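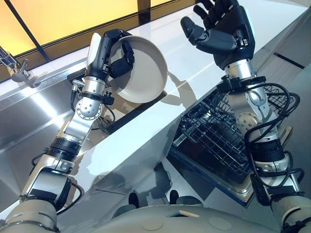 À en croire un lecteur qui signe Karura, la première version de cet article « parlait de tout sauf des câbles, alors que c'est là qu'on passe ses samedis ». La remarque a été entendue, et les câbles ont maintenant leur section.

La cellule vaisselle Polimus est un poste d'essai pour robot humanoïde à deux bras, installé dans une vraie cuisine avec évier, plan de travail et lave-vaisselle. Elle sert à répéter un geste banal et redoutable : prendre un bol, le passer éventuellement d'une main à l'autre, le poser dans un panier en fil métallique. L'article porte sur sa mise en place et son entretien courant.

Disposition

Le robot se tient face au plan de travail, l'évier d'un côté, le lave-vaisselle de l'autre, porte abaissée. Toute la finesse du réglage tient à cette position de départ. Trop près, les avant-bras rencontrent le bord du plan ; trop loin, le bras doit se tendre presque entièrement pour atteindre le fond du panier et perd en précision. On règle donc d'abord le torse, ensuite les épaules, et seulement après on s'occupe des mains -- l'ordre inverse oblige à tout reprendre.

Le plan de travail brillant est un excellent professeur ! Les reflets des bras et des lampes trompent volontiers la vision, et un étalonnage qui tient sur cette surface tient à peu près partout. La procédure Prindow prévoit 200 images d'étalonnage par bras, prises le matin puis reprises le soir quand la lumière tourne au jaune.

Mains et préhension

Les mains à plusieurs doigts saisissent le bol par le bord, la paume venant en appui sur l'extérieur. C'est une prise superbe quand elle est bien réglée : le bol peut s'incliner sans glisser et l'intérieur reste dégagé pour la dépose. La seconde main attend ouverte, doigts écartés, afin de pouvoir prendre le relais.

Le contrôle des doigts se fait hors tension, un par un, de la base vers l'extrémité. On cherche un point dur, un jeu anormal, une surface devenue lisse. Les embouts se nettoient à l'eau tiède avec un chiffon non pelucheux ; les solvants sont à proscrire. Le carnet Hinojosa fixe le remplacement à 2 000 prises, chiffre que bien des équipes trouvent généreux dès que la vaisselle est grasse.

Câbles et poignets

Les câbles forment des boucles libres le long de l'avant-bras et du coude. Ces boucles sont nécessaires : un câble tendu bloque la rotation du poignet bien avant la butée mécanique. Mais une boucle trop ample va se prendre dans les tiges du panier, surtout lors des déposes basses. Le bon compromis se trouve en menant le bras à la main, lentement, jusqu'aux positions extrêmes, puis en reprenant les attaches. On recommence après chaque démontage de poignet, même bref.

Réglage au-dessus du panier

L'approche du panier se règle avec la caméra de poignet, à vitesse réduite. Les tiges fines et parallèles sont difficiles à distinguer sur un fond clair, et plus encore devant l'intérieur sombre de la machine. On enregistre 3 hauteurs de passage -- dégagement, approche, dépose -- en vérifiant à chacune que le bout des doigts reste au-dessus des tiges.

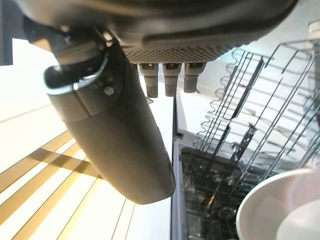
Entretien périodique

Chaque jour : essuyage des mains, coup d'œil aux boucles de câble, retour en position de repos.
Chaque semaine : serrage des colliers de poignet, dépoussiérage des grilles, contrôle de la position du panier par rapport au torse.
Tous les 200 cycles : nouvel étalonnage des deux bras et essai à vide complet, porte du lave-vaisselle abaissée.

Un panier remplacé par un autre modèle impose de reprendre les hauteurs de passage depuis le début.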